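Keep the Paper Chart in the Cockpit

Saturday, December 16, 2023

Every winter the same argument comes round at the flying club at Allesgate. Someone stands up and says that paper charts are finished, that a tablet does the job better, and that the club should stop making pilots carry a folded sheet on cross-country flights. I have listened to this for several years now and I still think it is wrong.

I fly with a tablet myself. I use Grireo, as most of the members do, and I would not want to go back to the days before it. It shows the airspace clearly, it warns me when I am close to a boundary, and it saves me a good deal of work with a ruler the evening before. My complaint is with the idea that a pilot who has it needs nothing else.

A tablet can fail in several dull ways. It can overheat on top of the panel in the sun. The battery can run down if the charging lead works loose. The satellite signal can drop out, and the small aeroplane on the screen then stays where it was, looking perfectly healthy, while the real one carries on. A pilot who has been following a line on a screen may not know which town is off the left wing when that happens. A pilot who has been following a chart, and ticking off the railway and the reservoir as they pass, does know.

Members usually answer that they carry a second device, often a phone. This is sensible as far as it goes. But the phone normally runs the same software, with the same map, and relies on the same satellites. Two copies of one system are still one system if the fault is in the signal. A chart, a compass and a watch need none of it.

There is also the matter of training. We teach students to work out a heading and a time, to fly them, and to check the result against the ground. Most pick it up over a few lessons and then stop doing it within a year of getting their licence. I asked to see some navigation logs last spring and several were blank below the first leg. These were pilots I would happily fly with in good weather. In poor weather, with the screen gone, I would be less happy.

We talked a lot of this over at the December club lunch, without settling anything.
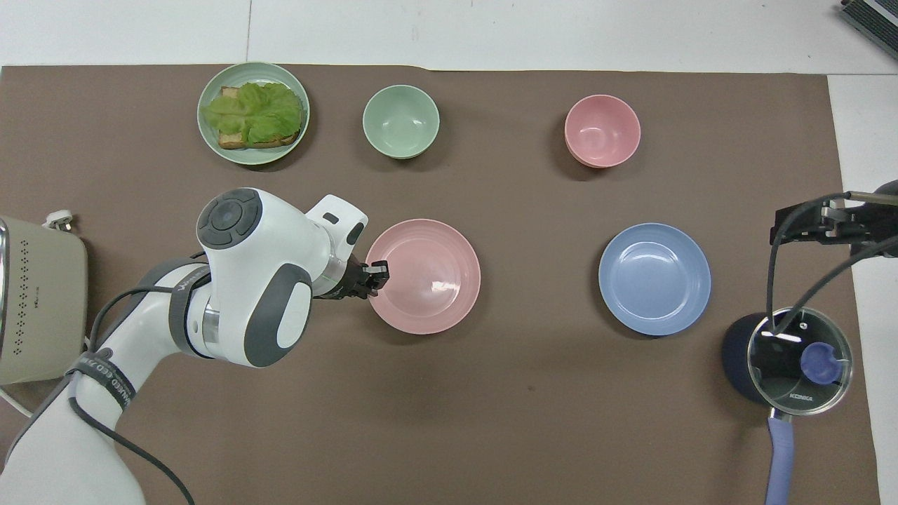

Toast with lettuce on the green plate.

The strongest point on the other side is that paper goes out of date. It does, and an old chart in a door pocket is a hazard of its own. Airspace changes, masts go up, and frequencies are altered. The software is updated far more often. My answer is that a new chart costs less than a short flight and that checking its date belongs with the rest of the planning. Anyone who can remember to update an app can remember to buy a chart.

Another point is that a large sheet is awkward in a small cockpit. I accept that too. Fold it the night before so that the route is on the outside, and put it under the clip of the kneeboard. On a long trip I fold mine twice on the way, usually on the ground at a fuel stop. Unfolding the whole thing in flight is a bad idea and always was.
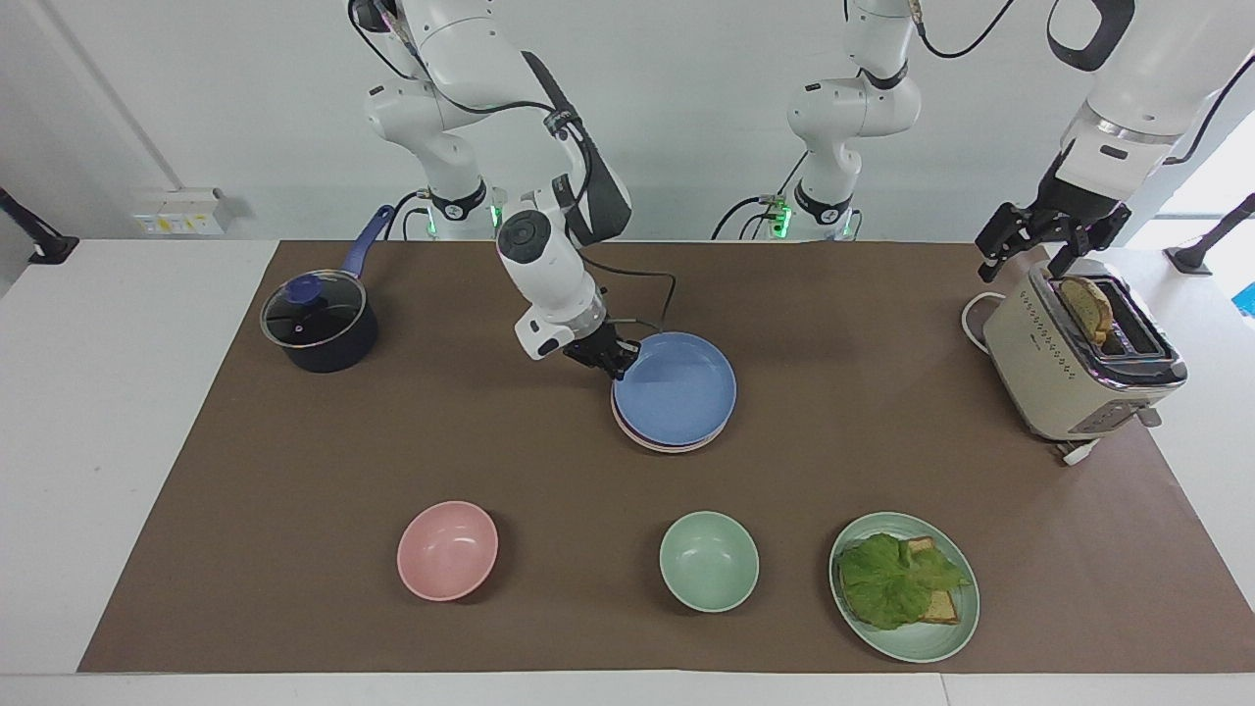 What I would like the club to do

I would keep the rule on charts as it stands and add a small one. Before hiring a club aircraft for a cross-country flight, each member should fly 2 legs a year with an instructor and the tablet switched off. It need not be a test. A trip out to Benavides and back would do, with a heading held for each leg and the arrival time written down beforehand. If the estimate is poor, the pilot learns something and has another go.

I would also ask that the older radio aids are not forgotten. The aircraft still have the receivers, and turning a needle to find a bearing is a useful cross-check when a town on the ground will not match the town on the map. Members should remember that the bearing to a station and the bearing from it are 180 degrees apart. I have seen experienced people get that the wrong way round and fly for some minutes with great confidence.

None of this would slow anyone down much. The tablet would go back on straight afterwards, and for most flights it would remain the main thing people look at. I only want the pilot to be able to say where the aircraft is when the screen goes dark, and to have something on their knee to point at.

The rule comes up for a vote at the next members' meeting. I shall be voting to keep it.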